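Zu Besuch bei Wirnell: Wie man einem Roboter das Aufräumen beibringt

Ich hatte mir für das Gespräch extra Kaffee gekocht, und der war kalt, bevor wir bei der ersten Frage waren (ich hatte einfach zu viele!).

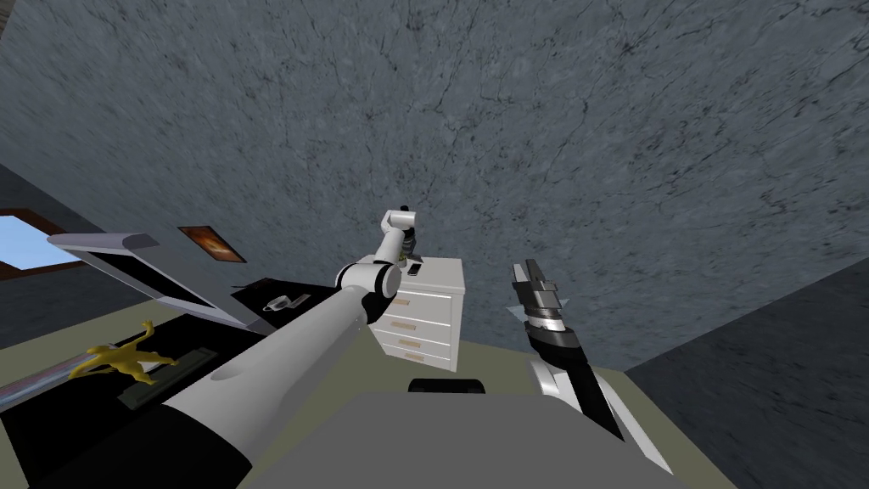
Ein Leser schrieb mir schon vorab, simulierte Beispiele seien doch geschummelt, in der echten Küche klemme nun mal jede zweite Schublade. Die Frage habe ich gleich weitergegeben. Mein Gesprächspartner aus dem Team lachte. »Stimmt ja auch«, sagte er. »Darum mischen wir. 400 Durchgänge aus der Simulation, 60 am echten Gerät, und dann schauen wir, wo es hakt.«

Gesteuert wird von Hand, und das wollte ich natürlich genauer wissen. Jemand sitzt da, führt beide Arme durch die Aufgabe, und alles wird mitgeschrieben, jedes Gelenk, jedes Zögern. Zögern auch? »Gerade das!«, meinte er. »Im Mai hatten wir lauter superglatte Aufnahmen, alle vom selben Kollegen. Das Modell konnte danach nichts, wenn der Griff mal daneben ging.« Seitdem wechseln sie sich ab, immer 10 Durchgänge, dann kommt der Nächste dran.

Die Räume baut bei Wirnell ein Programm namens Mandunell zusammen, immer wieder neu: andere Möbel, anderes Licht, anderer Kram auf dem Tisch. Ich fand das ja den schönsten Teil. Er eher nicht – »irgendwer muss die ganzen Aufnahmen sichten, und diese Woche bin ich das«. Bei der letzten Runde blieben 94 übrig, den Rest haben sie aussortiert, meistens wegen Kleinigkeiten am Anfang oder Ende.

Und wann räumt das Ding bei mir zu Hause auf? Da wurde er vorsichtig. Erst mal sollen die Schubladen zuverlässig gehen, dann Tassen, dann vielleicht beides nacheinander. Ich soll mich im Herbst noch mal melden, und das mache ich auch!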